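Workshop notebook, equipment planning
Grosville site, bench area
03/06/2022

Purpose of entry. To record the position on the equipment request for the coming budget year, so that the figures and the reasoning are in one place before the request form is completed. Colleagues are asked to add corrections in the margin and to initial them.

1. Arm

The existing arm will be retained. The Sullance quotation for a replacement was received in March and has since lapsed. It was reviewed again this morning and there is no case for renewing it. Reach and payload are adequate for the kitchen tasks in the present programme, and the controller has been updated as far as the supplier allows. The service agreement should continue at the present level. The higher level covers visits out of hours, which the workshop has never used.

2. Fingers and fingertips

Fingertips are to be treated as a consumable from next year. In the past they were bought singly from the general stores budget, and the result was that the bench stood idle whenever a pair had to be ordered. The Toma price is 70 pounds a pair, with delivery extra on small orders. A standing order is preferred. The number of pairs is left open until the wear record has been read through to the end.

The angled pattern should be kept. A change of shape would oblige us to repeat the grasp trials on thin flat items, and no time has been set aside for that. Blank fingers, for cutting to our own pattern, were discussed and set aside for this year.

Screws for the finger housings: order a full box of each size. Check the thread against the drawing and not against the old invoice, which lists the wrong length.

3. Wrist camera

One spare camera is requested, with its cable and bracket. The Galtodari unit is listed at 287 pounds and fits the mounting we already hold. The cheaper unit in the same list would need a new bracket and a fresh calibration routine, and the saving would be lost in labour. The cable should be the long version. The short one pulls when the wrist is turned fully round, and this has been noted in earlier entries.

Query for purchasing: can the camera and the cable be placed on one order line? Last year they were split and the cable arrived well after the rest.

4. Bench and lighting

No new bench. The present tabletop is flat, broad and of a single muted colour, with a matte finish, and it suits the work. A proposal to cover it with a patterned mat was considered. The mat would help with alignment but would have to be lifted for every recording session, so the proposal is not carried forward.

Lighting is less satisfactory. Even a matte surface returns some sheen, and the arm puts a soft shadow on the area where objects are to be picked up. Two diffused lamps on adjustable stands would be an improvement. Prices are still wanted. The ceiling fittings date from 2004 and belong to the building, so any change to them must go through the estates office and should not appear in our request.

5. Task objects

Household items are to be bought locally and claimed in the usual way. A second bamboo cutting board should be included, so that one can be kept unmarked for comparison. Boards with rounded corners are preferred, to match the present one. Lettering on the board is acceptable provided that it is small. Receipts must be kept with this book until the claim is settled.

6. Total and timing

The ceiling for the whole request is 2000 pounds. Anything above that requires a separate justification and a longer approval period, and should be avoided. The order of priority is fingertips, camera, lamps, task objects. If the lamps cannot be met within the ceiling, they are to be moved to the following year and the camera is to be kept.

It was suggested that the contingency be removed in order to bring the lamps within the sum. The suggestion is not supported. Carriage charges were left out of the previous request and had to be found from the repairs line, and the same should not be allowed to happen again.

Outstanding before submission:
Written price for lamps and stands.
Confirmation from Toma that the standing order may be varied during the year.
Stock check of the finger drawer, including loose screws.
Correct cost code for the camera. The code printed on the old form has been withdrawn.

The wear record is kept in the green folder and should be returned there after use. The draft form will be placed beside it once the lamp price is in.

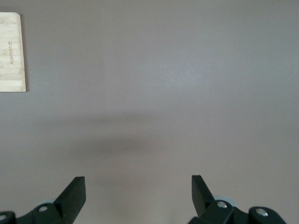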